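April

In at 7:40, earlier than I wanted. The bus was ahead of itself for once. Elsie Tapley had already opened up and had the heating on, and the room smelled of the floor cleaner they use on the landing. I made tea and read back yesterday's log before switching anything on. I've been trying to keep to that. Last week I started two mornings running with the wrong settings loaded and lost most of an hour each time putting it right.

Where we stand: the steamer task wants 100 good episodes by the end of the month. We had 73 this morning. That sounds fine until you remember that the first batch went quickly, when everything was in the same spot and I was doing the same motion over and over. Stuart Mapplebeck looked through those and said the model would learn one motion and nothing else. He was right, and I knew it when I was recording them. So since then every episode has a change in it. Pot a few inches over, plate turned or pushed back, a different bun taken first. It's slower and I make more mistakes, but the data is better.

Home position took two goes. The left arm came up with a joint fault, cleared, came up with it again, then was fine for the rest of the day. I wrote it down anyway. Ryan Mellor says it's the connector and he'll look at it when Skindel sends the new cable. He has been saying that since before the new cable was ordered, but he did find the last one, so I'm leaving him to it.

First session 8:15 to 9:50. Ten attempts, seven kept. What I threw out:

One where I closed the gripper on the rim of the basket and dragged the whole pot.

One where I dropped a bun on the table and picked it up again. I went back and forth on that one. Stuart wants recoveries but he wants them labeled as recoveries, in their own folder, and I hadn't said the word into the log before I did it. So it's in the maybe folder, which is getting large.

One where I stopped halfway to scratch my nose. The arms just hang there for a few seconds when you do that. It trains in a pause, or that's the theory. Maureen Dobson on the Dusus project says hers learned to wait at exactly the point where their operator always changed his grip. They never got it out. They started over.

My shoulders were sore by ten. The leader arms are not heavy but you hold them out in front of you the whole time, and I tense up when I'm close to the rim. Brenda Oakley showed me how she rests her elbows on the chair arms between moves. I tried it in the second session. It helps on the right and gets in the way on the left, so tomorrow I'll drop the chair one notch and try again.

At eleven we had the call with Staniforth. They want to know if the policy will cope with a different pot. I said we don't know, because we have only recorded with this one. They asked when we could record with another. Stuart said after the hundred. There was a silence and then they asked about the budget, and I turned my microphone off and ate a banana. They also want the written instructions for each episode to be worded in more than one way. At the moment every episode says "put the bun on the plate." Brenda is going to write a list. She got to 16 over lunch, though a few of them no person would ever say. "Relocate the bun" is out.

Spent the time after lunch on labels, which I dislike and put off. Each episode gets cut into stages: lid, reach, grasp, lift, place, release. The trouble is where reach ends and grasp begins. I mark it when the fingers start to close. Elsie marks it when they touch. We compared a handful from last week and we were off by half a second on nearly all of them. That doesn't matter much for one episode but it does if half the set is mine and half is hers. We settled on first closing movement, her side giving way this time, and she is going to redo hers. I offered to do some of them. She said no, she'd sooner have it all done by the same person, and I didn't argue hard.

Sivero's labeling tool crashed once and kept my work, so it is better than the old one.

Second session started at 2:30. I wanted more of the kind where the lid stays in one hand while the other one does the moving, since we are short of those. In most of the early episodes I put the lid down first, and then the left arm does nothing for the rest of the run. Stuart calls those one-handed and he doesn't mean it kindly.

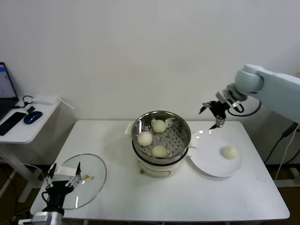
The two-handed runs are harder to drive than they look on the monitor. My attention goes to whichever hand is moving and the other one drifts. With the glass lid up on its side in the left gripper, any drift shows, and if I let it sink it ends up over the basket where the right arm needs to go. I'm also learning to stop looking at it so much. On the right, the trick is the height over the plate. With one bun on the plate and three still in the basket there is plenty of room at either place, and that's when I get careless and come down too fast. The fingers only need to be a little open at that point. If I open them wide out of habit they can knock the bun that's there when I come back with another.

We also talked about whether the run should end at one bun or at all of them. Short runs are easier to drive clean and easier to label. Long ones show the model what a half-finished job looks like, and it will need that. Ryan is for long, Stuart is for a mix, and I'm for whatever lets me put the arms down more often. We are doing a mix. I'll write the split on the whiteboard so that I stop asking.

Kept nine from the afternoon. So that's 89 if I've added right: 73, and seven, and nine. Sixteen in a day is the best I've done on this task. The number from the script agreed with mine, which it didn't on the previous task, where we found a folder that had been copied twice and had been very pleased with ourselves for a week.

Watched all nine back at double speed before I left. Two of them are very alike, same order and nearly the same path, and I think one should go. I'll ask Stuart in the morning and not decide it tired. In another there's a small wobble at the release which I don't remember making. I left it in. The note says "wobble, release, right hand."

For tomorrow: chair down a notch. Ask Ryan about the connector again. More starts with the plate pushed further back, because nearly everything today had it within easy reach. Get Brenda's list into the instruction file before Elsie's relabeling goes in, otherwise one will write over the other. Bring a jumper, the heating goes off at four now.

Left at 5:50. Missed the bus by a minute and walked as far as the bridge. Soup for supper, and then I fell asleep in the chair with the radio on.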